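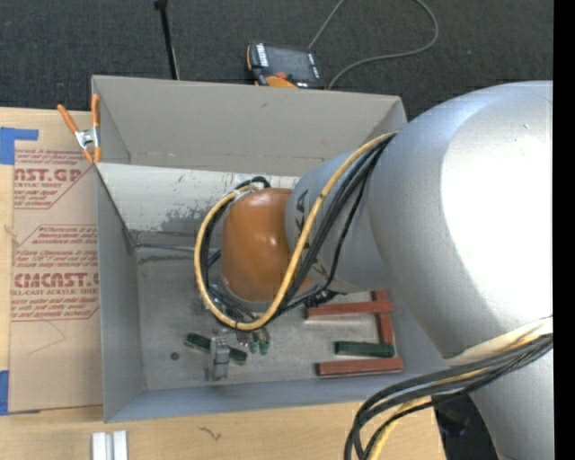 Company > Who We Are > About Us

August 19, 2019, by the Koval office

Koval is a restaurant and bakery on the main street in Sadbridge, across from the old feed store. We serve breakfast and lunch every day except Tuesday, and dinner Thursday through Saturday. The dining room seats 30, and there are a few more tables on the side patio when the weather allows.

We opened as a bakery with one oven and a counter. People kept asking for soup to go with the bread, so we put in a stove, and the lunch menu grew from there. When the shoe repair shop next door closed, we took over the lease and knocked through the wall. You can still see the line in the floor where the two buildings meet.

The bread is made here overnight. On a normal Saturday we bake about 300 loaves, mostly rye and a plain white. The dinner menu is short and changes when the produce does. Dumplings, braised beef, and the beet soup stay on all year. Fish is usually on Fridays only.

We now have 2 locations. The second, Taleo, is a smaller place by the Prasunia ferry landing. It does coffee, sandwiches, and pastries, and it closes at 3 p.m. Bread for Taleo comes over on the first boat, so it is best to call ahead if you want a particular loaf before nine.

Reservations are taken for dinner only. Groups of more than eight should call at least a day in advance. We can do most dishes without dairy, but everything is cooked in one kitchen with flour in the air, and we do not recommend it for anyone with celiac disease. Parking is behind the building, off the alley. Dogs are fine on the patio.

Comments

ryebread_fan
Is the caraway rye still only on weekends? I came by Wednesday and they were out of everything but white.

Marsh Lane
We had our anniversary dinner there. Beef was very good, room a bit loud by the door.

ferrygoer
Please open Taleo later in the summer. The last boat gets in at 6 and there is nowhere to get a sandwich.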